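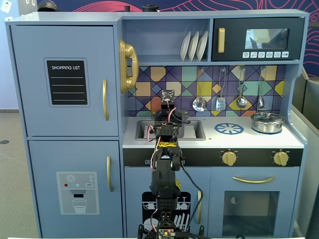 *Pale blue, gold handles and a shopping list on the fridge: the play kitchen has grown up.*

My first toy kitchen was a cardboard box with four circles drawn on the top in felt pen. I loved it beyond all reason. I cooked gravel in it, and soup made from privet leaves, and once a whole wedding breakfast for a family of bears. So I come to the modern play kitchen with a certain amount of envy, and I may as well admit that when I first stood in front of this pale blue one I wanted to get down on my knees and start making lunch!

It's the colour that gets you first. Toy kitchens spent years being red and yellow, then years being white and grey, and here is a soft light blue with gold handles on everything that could conceivably have one. The fridge has two. The microwave has one. Even the phone is gold, a big old-fashioned receiver hung on the side wall, the sort of telephone that most four-year-olds have never seen in real life and know perfectly well how to answer.

Duarte Arruda, who has been designing play furniture from a workshop in Medina for longer than he likes to say, thinks the telephone is the most important thing in any toy kitchen. "Give a child a pan and they cook," he told me. "Give them a pan and a telephone and they have a restaurant. Somebody rings up. Somebody wants two soups and it has to be quick." He was drawing on the back of an envelope while he talked, a corner unit for his Plellari range, and the telephone went in before the oven did.

I think he's right. Watch a small child at play and the food is only half of it (the food, frankly, is often a sock). What they're after is the business of a kitchen, the talking and fetching and shutting of doors, the being terribly busy while somebody else waits. A good play kitchen gives them plenty to be busy with.

**The joy of a flat picture**

One of the things I like best is how much can be done with a printed panel. The lower fridge door has a water and ice dispenser, complete with snowflake and drinking glass, and it is all just a picture. So is the dishwasher, stacked with white crockery that will never need putting away. The hobs are blue rings with spokes like a cartwheel.

You might expect children to feel short-changed by this, and they don't at all. My niece, who is six, will hold a beaker up to a printed tap for exactly as long as it would take to fill, making the noise. Arruda calls these "doors for the head" and says he has spent more time arguing over stickers than over hinges. An early version of his Pirnel cooker had a working light in it. He took it out again, and the children in his trial group went on announcing that the oven was hot.

Then there is the shopping list. White letters on a chalkboard panel, four ruled lines, right at the height where a child can reach. Four lines is perfect. It's enough for milk, bread, cake and cake.

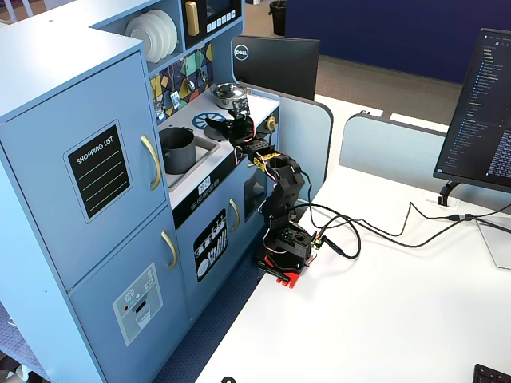
*Plates on the shelf, pans where a cook can reach them, and that glorious backsplash.*

I could write the whole of this piece about the backsplash. Real kitchens have become so timid about tiles! Behind this little counter there's purple next to yellow next to teal, all points and angles, and the pale blue round it keeps the whole lot from shouting. I have a friend redoing her full-sized kitchen this autumn and I've sent her three messages about it already.

The utensils hang in front of it on hooks, and that, too, is cleverer than it looks. Hooks make tidying up part of the game. A tub of plastic spoons is a tub of plastic spoons, but a row of hooks with one missing is a question, and sooner or later somebody small will go and look under the sofa. The same goes for plates standing on edge in their own cubby. They have a place to live, and putting them back is a little job with a satisfying end to it.

If you're setting one up at home, I'd pass on a few things I've picked up from parents and from a very happy August spent pestering nursery staff:

- Put it at an angle to a table or a low desk if you can. Children want somewhere to serve, and the counter fills up fast.
- Start with two pans and a handful of utensils. You can always add more at a birthday.
- Keep real chalk in a tin up high, and let them ask for it.
- Leave an empty shelf. It will be a shop by the weekend.

The nursery at Kiltolico, which was kind enough to let me sit in a corner for a morning, changes what's on its hobs every so often and leaves everything else alone. One week it's saucepans, another it's a teapot and a colander. The children spot the difference before their coats are off. 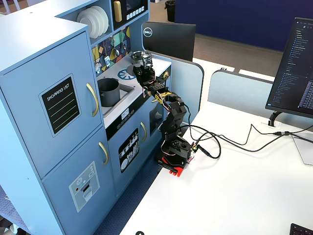

Pans deserve more thought than they usually get. The best toy ones look as though they came out of a proper cupboard, in greys and silvers, with a bit of shine. A deep pot in the sink tells a story straight away, because somebody has cooked and somebody has got to wash up, and there will be a short, fierce discussion about who. Put a second one on the far hob and you have supper on the go as well.

Arruda's own daughter is grown up now and cooks for a living. Her first kitchen is still in the Medina workshop, missing a knob, with a tea towel over the oven rail. He offered to sell it to me, then changed his mind before I'd found my purse.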